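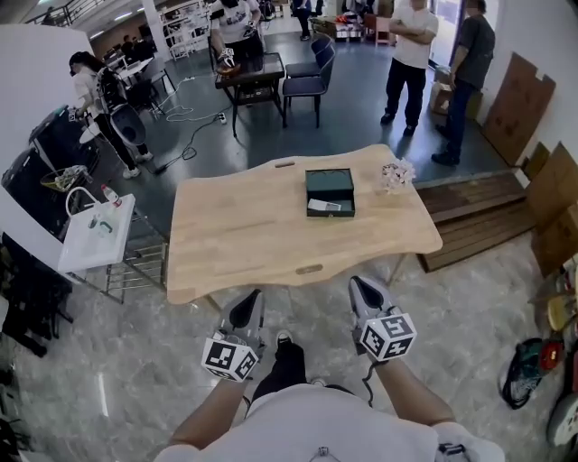
Kulia Facilities Service Desk
Request category: Building systems / Meeting room booking panels
Priority: Medium
Status: Resolved, monitoring
Site: Gunn Street building, second floor

Summary
Booking panels outside the second-floor meeting rooms show rooms as available when they are reserved. Staff have arrived for confirmed meetings to find the room in use by another group whose booking was made at the panel.

Original report
The requester states that the problem began after the September update to the Nostero scheduling software. Reservations made from a desktop calendar appear correctly in the web view but do not reach the panel outside the room. Bookings made at the panel do reach the web view, where they are listed as a second reservation for the same period. Restarting the panel from its own menu corrects the display until the following morning.

Initial response
The request was assigned to Building Systems. Occupants of the affected rooms were asked to treat the web view as the official record and to refrain from booking at the panel until further notice. A printed notice was placed beside each door.

Entry 1
Network connection confirmed on all affected panels. Signal strength is within the accepted range and the panels respond to the management console. Power supply checked; no faults recorded. Cabling has been ruled out as a cause.

Entry 2
Panel clocks compared with the building time server. All panels agree with the server to the second. The time zone setting is correct, and the daylight saving option is enabled as required.

Entry 3
Sync logs exported from the panel outside Room 14. The log shows a successful update at 6:00 a.m. and no further updates until the panel is restarted. After the restart, updates resume at the normal interval and continue until midnight, when they stop again. The same pattern appears in the logs of the other panels on the floor. First-floor panels, which have not yet received the September update, do not show it.

Entry 4
Case opened with Drirnance, the support contractor for the scheduling software. Logs from 4 panels were supplied. Drirnance asked whether the calendar service account had been changed. The account was last modified before the update and its permissions are unchanged.

Entry 5
Drirnance reports that the update introduced a limit of 4,000 calendar records per sync request. The second-floor panels are set to request the full history of each room, and this exceeds the limit. The overnight request fails without displaying an error, and the panel does not try again. A restart clears the failed request and loads the current day only.

Corrective action
The history setting on all second-floor panels was reduced to 64 days. Panels were restarted one at a time, outside business hours. Duplicate bookings were removed from the web view after the organizers had been contacted. Where two groups held the same period, the earlier reservation was kept.

Verification
Panels checked at 7:30 a.m. on the morning after the change. Displays matched the web view for every room. A test reservation entered from a desktop calendar reached the panel within the normal interval, and its cancellation was also received.

Outstanding items
The September update remains on hold for the first floor until the history setting has been changed there.
Drirnance has been asked to provide a visible warning when a sync request is refused. No delivery date has been given.
Printed notices are to be removed from the doors at the end of the monitoring period.

Note to requesters
If a panel again shows an incorrect status, please do not restart it. Reply to this ticket with the room number and the time at which the error was observed, so that the log can be collected first.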